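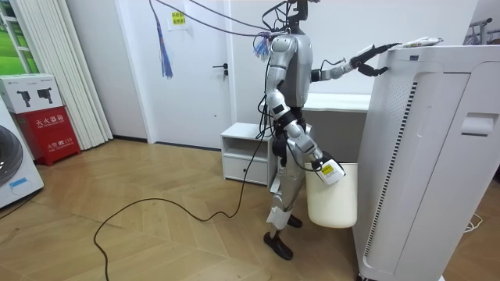

The Bright Room, Tidied

I've been promising to put up a page for the white room for ages, and with January being as gray as it is, this seemed a good time to sit down with a pot of tea and do it. Those of you who have followed the Allwood pages for a while will know I am fond of this room — the herringbone floor especially, which is a light wood and makes even a dull afternoon feel a bit like a holiday. We put it down 20 years after the house was built, and I still walk across it in my socks just for the pleasure of it.

Tidying is never a big production with us. A bucket, a cloth, and whatever has been left lying on top of things gets carried back to where it lives. I like a plain white bucket best, the kind you can hang on to by the rim while your other hand is busy.

And then there's the purifier, big boxy thing that it is! I run a soft brush down the vent slots before anything else, and I always check along the top, where small things seem to gather in every house I have ever lived in.

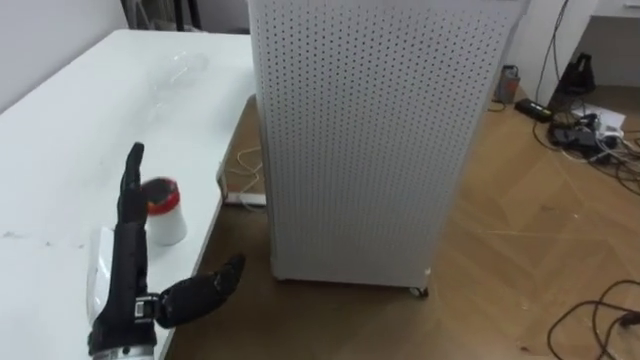

Ifeoma Effiong

The long white table, with the little cup that has the red lid standing up nice and straight, and a clear bottle lying on its side farther back, so pale against the tabletop that you could easily miss it. There are a few gray smudges near the front edge too — a dab of baking soda on a damp cloth usually does it for me.

I'm very taken with all those tiny round holes on the tall white cabinet, and with the small wheel under the corner, because anything on wheels gets swept behind far more often in my experience. Marisol Ospina has asked for more of the floor, so I'll add those when I get them sorted.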